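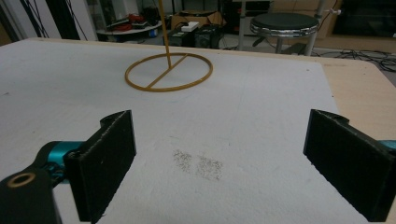 Margit Kocsis would like it noted that a demonstration is only as good as the hand that gives it, and that most people's hands are in too much of a hurry. At Tresomus the point is taken seriously. New demonstrators repeat a single task until their timing settles, and their early recordings are thrown away.

The method is plain enough. A person holds the same kind of gripper that the robot will later carry and does the job with it. A camera on the tool records the view, and software called Nurnosard recovers the path of the tool and the opening of the fingers. No arm is needed at this stage - that comes later, when the trained policy is run on hardware.
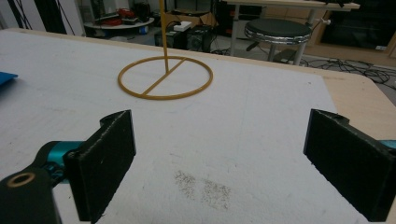 The hand-held gripper over the white work board, fingers apart, with the ring stand beyond.

The target for each task is 1,000 demonstrations. By the end of November the ring stand task had 700, of which 392 had passed review. Most rejections were for lost tracking, which tends to follow a fast turn of the wrist. A smaller group failed on the grip, where the fingers closed before the tool had stopped moving.

Remote control was tried first, using a leader arm from Fiadzo. It gave clean joint data but was slow, and operators complained that they could not judge contact. Kocsis keeps it for work where the reach of the real arm matters - the Wundum shelf tasks, for instance.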